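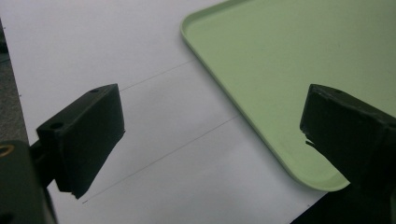 Skellcombe, April 7, 2018 -- Food waste collections in Skellcombe will move to a weekly service in July, under a contract awarded to the recycling firm Hevine. Households in the town currently have their food scraps taken away every fortnight with the garden waste. Under the new service residents can keep peelings, tea bags and leftovers in any small container they have to hand, and a plastic tray like the pale green one on the white surface will do as well as a lidded caddy. Scraps should be tipped into the outdoor bin by the evening before collection.

The service will cover 102 streets in its first stage. Flats above shops and the farms on the Väisänen estate will follow once the rounds have settled down.

Hevine will run the collections with two new lorries, both based at its existing depot. The material will be taken to the Zidus composting site, where it is turned and screened for almost 60 days before being sold to growers.

"People told us that two weeks was too long to keep food waste in warm weather," said Annatjie Van der Merwe, head of collections at Hevine. "A weekly round deals with that, and it keeps the garden bins lighter."

Weidong Cui, site manager at Zidus, said the compost would be tested in batches. "The main problem we see is plastic film. Please take food out of its wrapping -- even the wrapping marked as compostable, which our site can't process."

Meat, fish, bones, bread and dairy can all go in the new bins. Liquids, cooking oil and nappies can't. Garden waste will still be collected every fortnight, on the same day as now.

Outdoor bins will be delivered to each address before the first collection, with a leaflet and a calendar. Residents who need a smaller bin, or help in moving one to the kerb, should tell Hevine when the leaflet arrives.

Media contact: Teemu Pesonen, press office, Hevine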